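What Is a Blockchain, Anyway?

I got a letter last week from a reader who wanted to know where digital money lives. Great question! It isn't in a vault, and you can't shake it out of a piggy bank. So today I want to tell you about the thing that keeps track of it, called a blockchain.

Let's make up a town. I'm calling mine Brasside, and the kids there trade with pretend coins called Ikstead (I like how it sounds). Say you have 4 Ikstead and you give 2 of them to your friend for a comic book. Somebody has to write that down, right? Otherwise you could go spend the very same coins again at the candy store. Grown-ups call that double spending, and it's a real headache with digital money, because computer stuff is so easy to copy.

A regular bank fixes this by keeping the list itself. A blockchain does it another way. Lots and lots of computers each keep a copy of the same list. When you hand over your coins, the news goes out to all of them, and they check it. Do you have the coins? Did you already spend them? If everything looks okay, your trade gets written down.
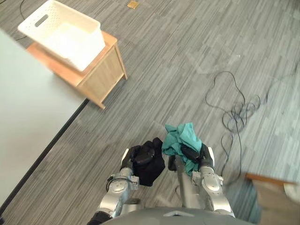 Bronwyn Te Moana wrote to me after my last column and asked, "But what if somebody sneaks in and changes the list?" I was so glad she did, because that's the clever part.

Trades get bundled into groups called blocks. Each block gets a sort of fingerprint, made by doing math on everything inside it. The next block has the old block's fingerprint tucked in it, and the one after that has the next fingerprint, and on it goes. That's the chain! Now pretend a sneaky person goes back to block 603 and changes a single number. Its fingerprint changes too, so it won't match the one saved in block 604. The cheater would have to redo every block that came later, all the way up to, say, block 1150, and still get the other computers to go along with it. Good luck with that.

Does this mean digital money is perfectly safe? Nope! The list can be very hard to change, but people can still be tricked. To spend your coins you need a secret code called a private key. If a crook talks you into sharing it, your coins can be gone in a minute, and there may be no bank to call. Prices can also jump up and down like crazy, so people do lose money.

If you want to try this out, grab some index cards and make a paper blockchain with your friends. Write one trade on each card, add up the numbers on it, and copy that total onto the top of the next card. Then have someone secretly change a number while you close your eyes, and see if you can catch which card it was.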